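FOR IMMEDIATE RELEASE
11/3/19

Dudholm Clinic Network Drops Its 51-Page Intake Form

DONDDALE – Patients at Dudholm Clinic Network can now register for a visit on four pages, a reform that took two years and one very long meeting about staples.

The old packet ran to 51 pages and asked for the patient's date of birth on nine of them. A review in October collected 3578 completed packets and found that 182 patients had given up partway and gone home, some taking the clipboard.

"We are a health care organization, and we were giving people hand cramps," said Meifang Wei, director of patient services. "I filled one out myself. By page 30 I was no longer sure of my own allergies."

The short form covers medical history, medicines, insurance and an emergency contact. It no longer asks for a fax number.

Jinlong Han, who runs the front desk at the Yu Street clinic, called the change "fine." Pressed for more, he said it was "good, even."

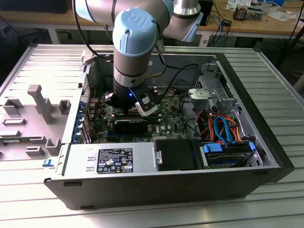
What Patients Need to Do

Returning patients will be asked to fill out the new form once, at their next visit. Forms are available in English, Spanish and Chinese at all Dudholm front desks. The clinics would also like their clipboards back.

Media contact: Dudholm Clinic Network, Office of Patient Services, Donddale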